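Ea Laxdal
the board thread, because three of you asked 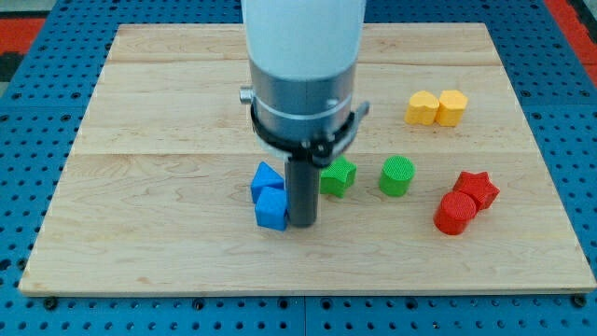

pale wood, faint brown swirls, blue blocks on top

1/ I have been going on about this board since March so let's do it properly. Look at that grain!! It's several planks joined together and you can see the seams running across.

2/ The color is what gets me. Kind of maple-ish? I'm bad at wood. My desk at home is from Holst and it's orange by comparison.

3/ The blue table with all the round holes is great to work on too — things can be fastened down and they stay put. I want one in my kitchen in Pernovcombe. I have no space in my kitchen in Pernovcombe.

4/ Blocks: blue, green, yellow, red. I keep pricing up a bigger set, 100 pieces, and then closing the tab.

5/ For whoever wanted to know about oiling — I do my cutting boards at home with the Flevier stuff, thin coat, wipe it off after 5 minutes, leave overnight. Haven't tried it on anything this big.

6/ ok dinner. More wood opinions tomorrow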